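Einkaufskorb-Aufgabe: Flasche geht, Zitrone eher nicht
Forum der Robotik-AG > Studentische Projekte > Manipulation

zweiterlink
18. Mai 2022

Moin zusammen,
unser Semesterprojekt (Teamname Brostden, fragt nicht) soll Lebensmittel aus dem Regal in den Korb legen und auf Zuruf wieder herausholen. Hineinlegen klappt so gut, dass wir kurz übermütig wurden. Seitdem üben wir das Herausholen.
Von 38 Versuchen heute gingen 27 durch, und die restlichen waren fast alle Zitrone. Die Flasche lässt sich am Hals packen, da ist Platz für beide Finger. Die Zitrone rollt weg, sobald man sie schief ansieht. Liegen beide nebeneinander, wird es richtig gemütlich:
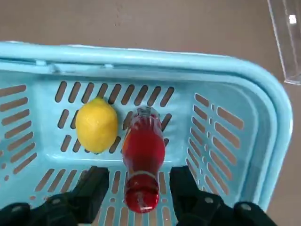
gelenkschmiere
Wie viele Demos habt ihr denn überhaupt aufgenommen? Unter 1000 würde ich über die Zitrone gar nicht erst diskutieren. Wir hatten im Februar dasselbe Theater mit Tennisbällen, geholfen hat am Ende nur Fleiß.

zweiterlink
77. Ich höre dich bis hierher seufzen.

kaffeepause_ros
Einspruch. Mit 1000 schlechten Demos lernt er halt sehr gründlich, wie man eine Zitrone gegen die Korbwand schiebt. Legt lieber den Startpunkt vom Greifer fest und variiert nur die Lage der Sachen. Wie sieht euer Tisch denn aus, wenn ihr zurücksetzt?

zweiterlink
Vor jedem Durchgang ist der Korb leer und alles andere steht beim Acrylregal. Die Flaschen versetzen wir jedes Mal ein bisschen, die gelben Kandidaten kommen dazwischen. Das Tassengestell bleibt stehen, das gehört zur nächsten Teilaufgabe und darf sich schon mal fürchten. 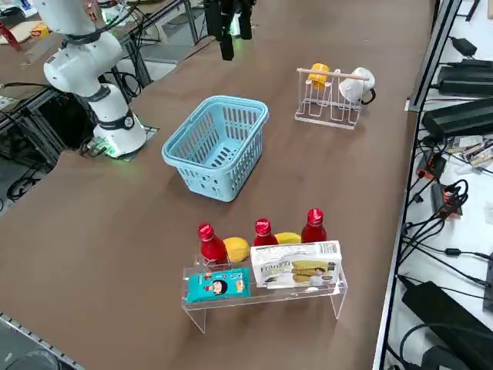 Den Korb drehen wir bisher nach Gefühl, also vermutlich immer gleich. Morgen klebe ich Markierungen auf den Tisch und würfle die Winkel aus. Für die Auswertung nehmen wir weiter das Skript von Druvance, auch wenn es bei jedem Fehlgriff fröhlich "done" ausgibt.

gelenkschmiere
Würfeln ist okay, ersetzt aber keine Daten. Ich bleibe dabei.

kaffeepause_ros
Und ich bei meinem Startpunkt. @zweiterlink, macht doch beides getrennt und postet die Quoten, dann kann sich wenigstens einer von uns ärgern.

nullpunktfahrt
Gruppe Sproģis meldet sich: Wir warten noch auf den Tisch. Nächste Woche auch, oder sollen wir die Tassen zu Hause üben?

zweiterlink
Ab Montag gehört er euch. Die Zitronen lassen wir da.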